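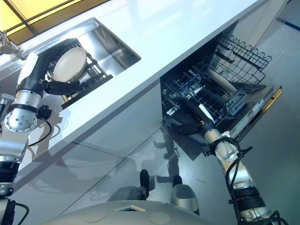
Horácio Mota says we should throw out every episode where both arms are busy at once and go back to one arm per recording, and before I tell the others to do that I would like to hear from people who have trained on this kind of data.

We are a small group in Musden collecting dishwasher examples by teleoperation with a two-arm robot. The plan was 300 episodes. The left arm works at the sink, where there is a dish rack, and the right arm works in the dishwasher, usually the lower rack. Operators got good at it and started overlapping the two jobs, so the left gripper has a plate by the edge while the right one is already holding something by its handle.

The overlapping episodes are shorter and look better to me. Horácio's point is that the model can't tell which arm's progress matters, and that our task text ("unload and rack the dishes") covers both arms with one sentence. We use Filtine for training, default settings, head camera plus one camera at each wrist.

Do I drop them, relabel them, or leave them alone? Also, is it a problem if a person's shoes are in the head camera view? Ours stands by the dishwasher in a lot of episodes.

posted by sinkside, 31 August 2026

3 answers

ternary_pat
Leave them in. If you want a policy that uses both arms together, it has to see both arms used together. We did one arm at a time in our first round and the trained policy parked the left arm and waited for the right to finish, every time, because that was all it had been shown.

What I would fix is the text. One sentence per episode is too coarse here. Cut each episode wherever either gripper opens or closes on an object and write a short line for each arm for that stretch. "Left: hold plate at sink rack. Right: take utensil from lower rack." It's dull work. Our annotators needed 8 minutes an episode at first and got faster.

Then check the balance. If nearly all your overlapping stretches have the left arm in the sink and the right arm in the dishwasher, the model will learn that pairing and fall apart when you ask for anything else. Record some with only one arm moving and the other at rest, and label the resting arm as resting — don't leave it blank.

Before you delete anything, train twice, once with the overlapping episodes and once without, same seed, and run both on the same kitchen with the same dishes. That will settle it with Horácio better than any of us can.

grubbscrew
Agree with him, drop them. Too messy. Also turn down exposure if your sink is stainless, ours blew out the highlights and the plates disappeared.

Niltesetti_Ops
Somewhere between those two. It depends on how your operators drive. With one person on both leader arms, look at the joint speeds. We found that people move one hand and freeze the other when they have to look closely, so a lot of what we called overlap was one arm working and the other hanging in the air with an object in it. The policy copies the freeze. Ours would grip a plate and hold it still for 8 seconds before doing anything. We trimmed the stretches where both arms were still and kept the rest, and the long holds mostly went away.

On the shoes: a few are fine. The trouble comes if the person is there in every successful episode and gone in the failed ones, or always stands on the side the robot is meant to reach toward. Have them stand in different spots and record part of the set with them out of view. We had to redo a whole batch in March over this.

Another thing to look at is cables. If yours hang in loops off the arms, the wrist cameras may pick them up, and they will sit differently after a service. Tie them the same way before each session and write down when you change it.

Comment from sinkside
Thanks. I checked the joint speeds on the newest batch and there is more freezing than I expected, mainly in the left arm. Will trim those, split the text by arm and train 2 versions as suggested. Horácio has agreed to wait for the result before we delete anything.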